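We use cookies to measure how this site is read. Accept all | Manage preferences

Open day at Hosberg: the carriage workshop behind the summer procession

The royal procession in June is normally seen from behind a barrier, for as long as it takes the horses to pass. Hosberg opened its carriage workshop to visitors in November, and the tour covered the parts of the job that television leaves out. Entry was by timed ticket, 20 people to a group, starting at 8 in the morning.

The first bay holds the two landaus used for the younger members of the family. Both have leather hoods in two sections, folded down for the procession unless the weather decision goes the other way. That decision is made early on the day, as the hood straps have to be set before the horses are put to. The guide explained that a landau with a raised hood handles differently in a crosswind, and the coachman is told before leaving the yard.

Seating is worked out on a bench rig in the second bay. The standard seat height is too great for a small child, whose feet would hang clear of the floor, so a padded footboard is fitted and covered in the same navy cloth as the interior. It is removed afterwards and stored with the carriage's paperwork. Children are seated facing the rear, adults facing forward.

Randora supplies the wheel rims and Sachdeva the upholstery cloth. Cloth is ordered by dye lot, and offcuts are kept for repairs. The current lot is 1378, and the colour of any replacement panel is checked against it in daylight at the north door — the workshop lighting is too warm for the purpose.

The third bay was the most useful part of the visit. Axles are stripped, cleaned and greased after every public outing, whatever the distance. Brake blocks are measured and the reading is entered in a bound ledger. Lamps go to a separate bench for polishing.

The harness room was open for viewing from the doorway only. State harness is kept on shaped racks under cotton covers, and the brasswork is finished by hand.

The tour ends at the Prureck annex, where talks are held on the hour. Ours dealt with route rehearsal, which takes place at dawn with the carriages empty and ballast on the seats to represent passengers.

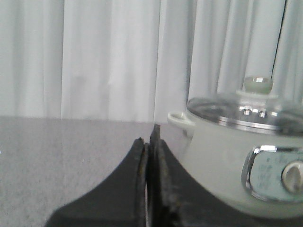
Questions were taken after the talk. Rehearsal ballast is bagged sand, weighed in the yard and strapped down at each seating position. The workshop plans to open again next November, with the harness room added to the full tour.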